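Cooking for One Long Table

Aurelia Hubmann was already peeling ginger when I got to the house in Wunwood. She didn't stop. There was a second knife on the board, so I picked it up and did the scallions while we talked.

Hubmann has run a monthly supper in Wunwood since she gave up her job in the accounts office at Vestton. Guests pay $25, eat what they are served and sit wherever there is a chair. She does most of the cooking with Tùng Trình, who grew up over his parents' noodle shop and moved to town the year after she started.

"I never wanted a restaurant," she said. "I did the books for two of them. I know what a walk-in cooler costs to fix."

The first supper was in March, in her own dining room, and it went badly. She had planned five courses, and the fourth came out at eleven at night. Two guests had gone home by then. She still has the menu taped inside a cabinet door, with the last dish crossed out in pencil.

"I was copying places I'd eaten in," she said. "You can't do that with four burners and one oven that runs hot on the left."

Now there is a soup, a large dish, two vegetables and fruit. The soup is made the day before. Rice goes on when the first guest knocks.

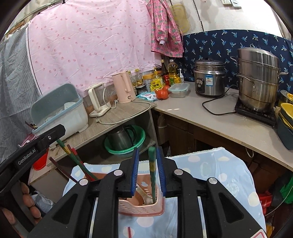
Money came up several times without my asking. Hubmann keeps a ledger by hand, in green ink, and she read me parts of it. Last year the suppers brought in enough to cover food and gas, with $657 left over. She spent $300 of that on a stockpot and a better cutting board and put the rest toward this year's fish.

"Fish is what kills you," she said. "Chicken hardly moves. Fish goes up every time I turn around."

She buys from a man at the Plorno market who will sell her the collars and heads cheap if she comes before seven. Those go into the broth. Trình showed me how he does it: the bones are rinsed, salted for twenty minutes, rinsed again and put in cold water with ginger and a burned onion. He takes it off the heat after forty minutes.

"My mother would go longer," he said. "She had pork in hers. With fish you go too long and it tastes like the pan."

I asked whether they argue about seasoning. They do, mostly about sugar. Hubmann leaves it out of nearly everything, and Trình adds it while she is answering the door. She told me this with him standing next to her, and he went on slicing cabbage.

The cabbage gets dressed with lime, fish sauce and fried shallots. They fry the shallots themselves, a big batch on the Sunday before, and keep them in a tin. Store-bought ones are fine, Trình said, if you warm them in a dry pan first.

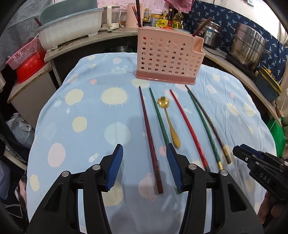 Minja said later, over the phone, that the food was only part of why she kept coming back. She had moved to Wunwood knowing one person, and at her second supper she was put next to a retired bus driver who told her which dentist to use and which one to avoid. "I still go to that dentist," she said.

Hubmann doesn't make a seating plan. She tried place cards once and people moved them. What she does insist on is that dishes get passed by hand down the table, since a buffet line, in her view, sends everyone back to the person they came with.

There is a waiting list, and she is strict about it. Anyone who cancels the same day goes to the bottom. She has been asked to do two nights a month and has turned it down each time.
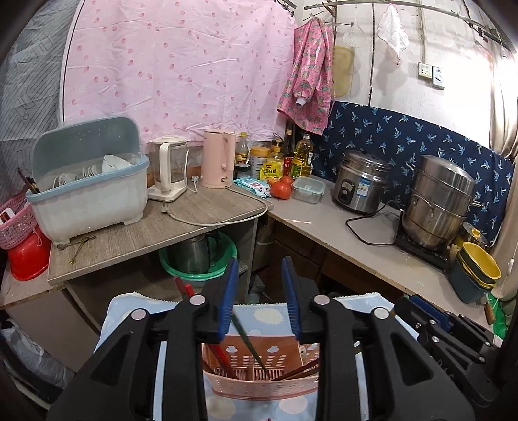 Her next supper falls on Mon 7 October, a change from the usual Saturday. Trình is away that weekend for his cousin's wedding and she won't do the broth without him. The large dish will be braised chicken with chestnuts, which she can put in the oven at four and leave alone.

I asked what she would tell someone who wanted to start a supper like hers.

"Cook the thing you already cook," she said. "Make more of it. Borrow chairs."

Trình thought about it longer. He said to buy twice as much rice as seems right, and to eat something yourself before people come. Then he asked if I was done with the scallions, and I handed him the board.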